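How a Soap Opera Keeps Going (and Going)

Some television programmes tell one story and stop. A soap opera does not believe in stopping. It has been telling its story since before you were born, and it plans to be telling it when you are old and complaining about the noise.

Take Gruvell, a soap about a village where it rains a lot and everyone is cross. It has reached episode 3,758. In that time the village pub has burned down twice, which you would think might make people more careful with candles.

Who makes it all up?

A team of writers does, sitting round a table for hours. Gruvell has 14 of them. The head writer, Lleucu Nicholas, keeps a very thick folder called the bible. It says who is married to whom, who is secretly whose brother, and who is supposed to be dead. If a writer forgets, viewers send letters. They are not always polite letters.

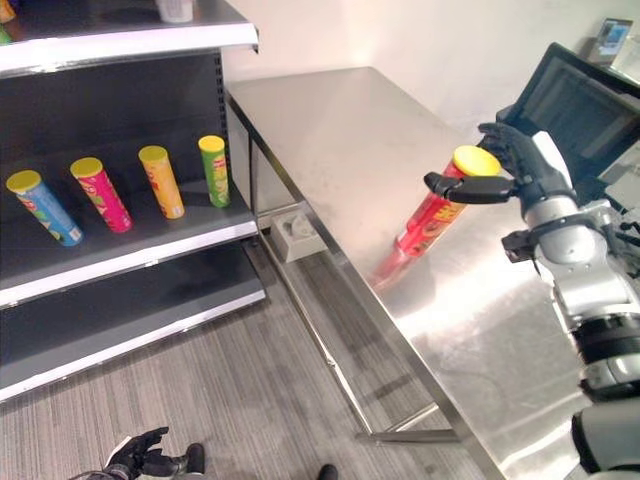
A soap never has just one story on the go. It usually has three or four, all at different stages, and each episode gives you a little of each. Think of four tubs of crisps standing in a row on a shelf, one blue, one pink-red, one orange-yellow and one green. You could eat the whole blue one first, but a soap writer would make you take one crisp from each and then put the lids back on. The yellow lids all look alike, but you know there is a different flavour waiting under every one. It is a very annoying way to eat crisps and a very good way to get people to watch television.

What is a cliffhanger?

It is the bit at the end where someone opens a door, gasps, and the music starts. You do not find out who is behind the door until next time. Quite often it is only the postman.

Do the actors mind?

Hywel Bevan plays the grumpy farmer in Gruvell, and he is 70. He has to learn new lines every evening, and he gets his scripts only a short while before filming. He says he likes not knowing what will happen to the farmer, although he always reads the last page first, to check he is still alive in it.

Filming starts at seven in the morning. Scenes are filmed out of order, so Hywel may have to storm out of an argument before lunch and start it after.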